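The Biselcombe side plate, in pink

Shop code 3227. Sold singly or in pairs.

I wanted a plate you'd reach for without thinking, and this is the one I grab most mornings when I'm still half asleep and looking for toast. It's round, it's flat, and it's a soft salmon pink that I dithered over for the whole of January (my sister wanted green, sorry Mair).
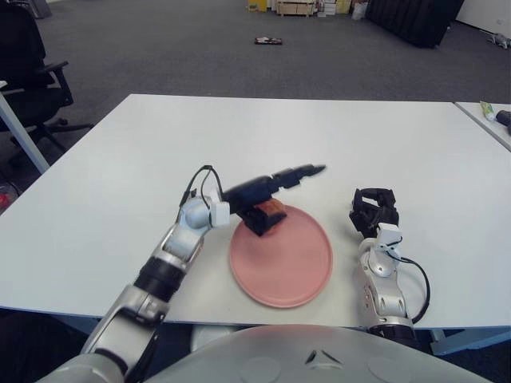 Words by Tudur Bowen, Undton shop
Plates and bowls

We'd been selling the Sarıgül bowls for ages and people kept asking what to put next to them. I tried white plates first and they looked a bit like a canteen, so I went off and pestered the pottery at Trorkomham until they mixed me a pink that wasn't too sugary. I love it! The finish is matt, so you don't get the window glaring back at you at breakfast, and the rim comes up just enough to stop crumbs wandering off.
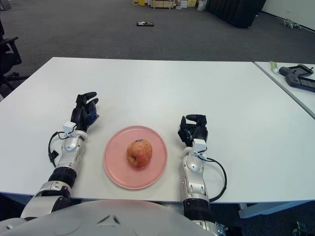
Size is the thing I get asked about most, so let me have a go at that. It's a side plate, meant for cake, a sandwich, cheese and crackers, that sort of thing. One apple sits on it with plenty of pink showing all round, and you could slice the whole thing up and still have space for a bit of cheddar. I wouldn't try a roast on it, though my dad has. If you want something for proper dinners, the big Biselcombe plate is coming and I'll put it up here as soon as I've got stock.
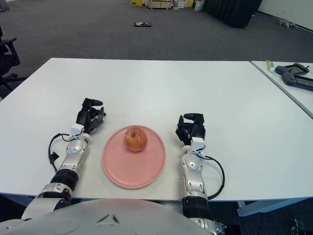

I should say that the colour shifts a touch from one batch to the next. If you're buying two and want them to match, put a note on your order and I'll pick them out side by side on the counter. We had almost 50 in the last delivery, so there's a fair bit of choice at the moment.

Washing up: warm water and a soft sponge. Mine goes in the dishwasher too, top rack, and I've not had any trouble with it. Please don't use wire wool, it leaves grey marks on the matt finish and they're a pain to shift.

Collection from the Undton shop is free, just ring the bell if I'm out the back.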